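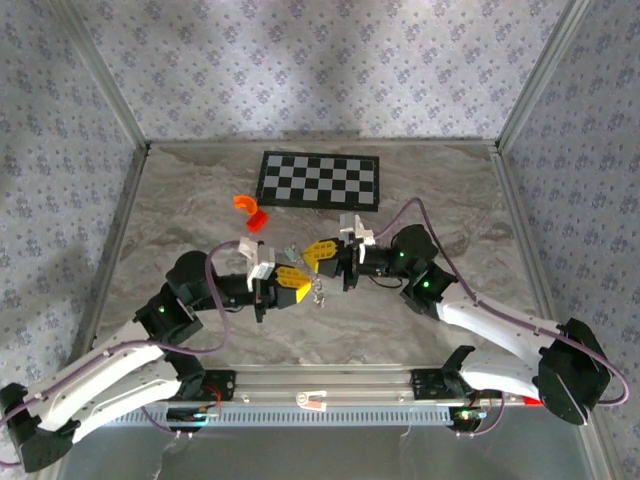

Two-Arm Handling of Small Metal Objects
Project report, robotics elective
Group: Märta Rustad, Ziad Farah, Begoña Robles
Advisor: Gerrit Van Loon

1. Background

Last year's group got a single arm to stack blocks. We wanted a task that needs two arms, and we picked key rings. A key ring is small and shiny, and the keys swing when it moves. One arm can pick it up, but to get a second ring onto it, or to turn it so a certain key faces out, you need to hold it in two places.

We called the project Wonditz. The code folder still has the old name, Oltach, and we didn't rename it, so both names show up in the log files.

2. Setup

Both arms are bolted to the aluminum rail along the front of the table. Each has its own controller board under the rail. The table is closed in on three sides, with wallpaper on the panels. We asked Mr. Van Loon about plain white panels in January and he told us to leave the pattern alone, as it gives the cameras something to lock onto. The checkerboard near the back is for calibration. We left it there during the runs so we could check the calibration without reaching in past the arms.

The purple cables took more time than we planned. The first time we ran the left arm through its full range, a cable caught on the elbow and pulled the plug out of the wrist motor. We made the loops longer and slowed the wrist down to 80 percent of its normal speed. The plug has stayed in after that.

For this task we used the soft yellow fingers. They bend a little, so the grip is spread over more of the object. They also hide a small object from the camera when they close, and we come back to that in section 4.

3. Collecting demonstrations

One person drove both arms by hand controls while another watched the camera feeds and typed notes. We switched jobs every 10 runs. Ziad was the fastest driver, but his runs were hard to learn from at first. He corrected his grip so quickly that the model picked up the corrections as part of the motion. Begoña's slower runs trained better. After we saw that, everyone drove at her pace.

Our goal was 1,000 demonstrations. We got to 800 before the lab closed for the break. Runs where the keys fell off the table were thrown out. Runs where the keys fell and were picked up again were kept, which we argued over for most of a meeting. 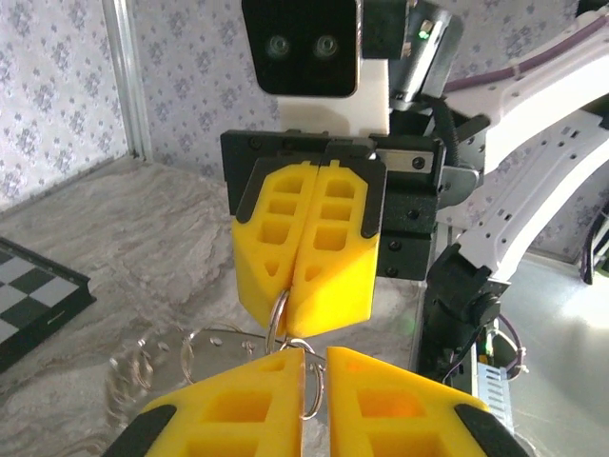
The handover was the hardest part to drive. The driver has to bring the open gripper in close to the closed one and wait for the keys to stop swinging before going for the ring. From the overhead camera the ring is only a few pixels wide, so we drove this part almost entirely from the wrist camera views. Rasha Smadi from the Gutside group showed us how to put the two wrist views next to each other on one screen. That made it a lot easier to judge the distance.

4. Problems

Reflections. The metal changes brightness as it turns, and our first detector lost it over and over. Training on crops from the wrist cameras helped. Moving the lamp helped more.

Hidden objects. When the fingers close, the ring can disappear from view. The model then has no way to tell a good grip from an empty one. We added the motor current as an input – an empty gripper closes further and draws less – but we only had time to test it on the right arm.

Chains. Toward the end we also tried a thin chain. It doesn't hold a shape, and it piles up differently each time it is set down. We didn't train a model for it. The chain runs are saved in a separate folder for whoever takes this over.
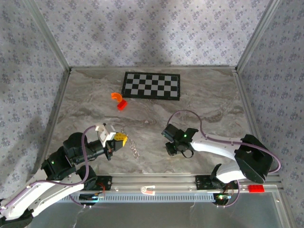
Figure 3. Both arms over the table, with the thin chain on the surface next to the left gripper.

5. What we would change

Write the notes in a fixed format from the start. Ours say things like "bad" or "ok I guess," and Märta had to go back through the video to sort them. We would also recalibrate every morning. Twice we found the left arm was off by a few millimeters and couldn't tell which runs it had affected.

The blocks left of the checkerboard were for a color check at startup. The next group can take that step out of the script if they use their own detector.

6. Files

Demonstrations, notes and the training script are on the lab drive under Oltach. The cable drawing is in the Chamoun binder on the shelf by the door. Ziad has the password for the drive until grades are in, and after that ask Mr. Van Loon.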